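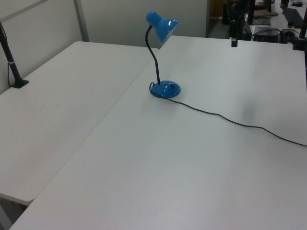 Gripper Evaluation Gallery
Trullano Laboratory for Applied Manipulation

The Trullano Laboratory maintains a standing program for the evaluation of grippers, arms, cameras and controllers intended for use with household and office objects. The current round began in May and compares two parallel-jaw grippers, the Gadosgate and the Caldeira, under a common controller. This page introduces the tabletop portion of the work. It is intended for partner institutions, prospective users of the laboratory and members of the public who have asked how the comparisons are carried out.

The desk lamp task

A blue gooseneck lamp on a white tabletop, with its cord laid out across the surface.
Object 68 in the laboratory inventory. The shade is glossy, the stem is thin and flexible, and the base is round and domed. A gripper that performs well on one of these parts may perform poorly on the next, and for that reason the lamp is used in every round.

The task is divided into three stages. In the first, the gripper takes hold of the stem and moves the lamp a short distance across the table. In the second, it turns the shade to a specified angle without shifting the base. In the third, it operates the switch on the base. A stage is recorded as complete only when the lamp remains upright and the gripper has fully released it.

The cord is left attached and is not taped down. Earlier versions of the task used a lamp with the cord removed, and partner institutions observed that the results did not carry over to ordinary desks. The position of the cord is now varied between trials according to a printed schedule.

Grippers under comparison

Gadosgate. An electric parallel-jaw gripper with flat, replaceable pads. The laboratory tested it with the standard rubber pads supplied by the manufacturer and with a softer set cut in the laboratory workshop. The standard pads held the stem securely but tended to rotate the shade when contact was made off center. The softer pads reduced this effect and wore noticeably by the end of the round. Replacement of a pad set takes a few minutes and requires one hex key.

Caldeira. A gripper with longer, compliant fingers that bend around the object as they close. It was the more forgiving of the two on the shade and on the domed base. On the stem it was less consistent, particularly when the approach was made from above. Operators also reported that the fingertips were too wide to press a small switch reliably, and the third stage was completed most often by using the side of one finger.

Both grippers were mounted on the same arm, with the same wrist adapter, and were run at the same closing speed. Force limits were set individually after a short calibration session, following the written procedure available from the laboratory office.

Cameras

Two viewing arrangements were compared: a fixed overhead view and a fixed view from the side of the table. The overhead view gave the more dependable estimate of where the base stood. The side view was better for judging the height of the stem and the tilt of the shade. Bright reflections on the shade affected both arrangements and caused the position estimate to drift on several occasions. The laboratory did not apply any coating or spray to the lamp to reduce glare, as users of the results are unlikely to do so.

Exposure was locked at the start of each session. Sessions conducted with automatic exposure in the previous round proved difficult to compare with one another, and those records have been set aside.

Controller

All trials in this round were run on the Stavisus controller, version 2, under direct operator control. The operator guided the arm from a separate station and followed the task on a monitor. A total of 741 trials were recorded, including those stopped early by the operator. Stopped trials are retained in the records and are marked with a reason code.

Delay between the operator's hand motion and the motion of the arm was logged throughout. It was low enough for the first two stages. For the switch, operators preferred to reduce the arm's speed to the lowest setting and to approach in small steps. The laboratory intends to offer this as a saved profile so that it need not be entered by hand.

Summary of observations

The Gadosgate is recommended for the stem and the switch. The Caldeira is recommended for the shade and for lifting by the base. Neither gripper was judged suitable for the complete task with a single pad or finger set, and the laboratory makes no overall ranking. Contact between the gripper and the cord was the most common cause of an early stop for both models.

Tatiana Oravec, who directs the evaluation program, notes that the cord should be treated as part of the object in any future protocol. "Operators plan their approach to the lamp and then discover the cord on the way back," she writes in the round report. "The retreat path deserves the same attention as the grasp."

Next round

The next round will retain the lamp and add a folding stand and a stapler. A third set of pads for the Gadosgate is on order, with a textured surface. The side camera will be raised slightly, and the cord schedule will be extended to include positions behind the base.

Use of images and records

Images on this page may be reproduced for teaching and research with credit to the Trullano Laboratory for Applied Manipulation. Trial records, calibration sheets and the full round report are available on written request. Institutions wishing to submit a gripper for evaluation should include mounting drawings, the recommended force range and one spare set of pads or fingers. Hardware is returned at the close of each round at the sender's expense.

Return to Gallery Index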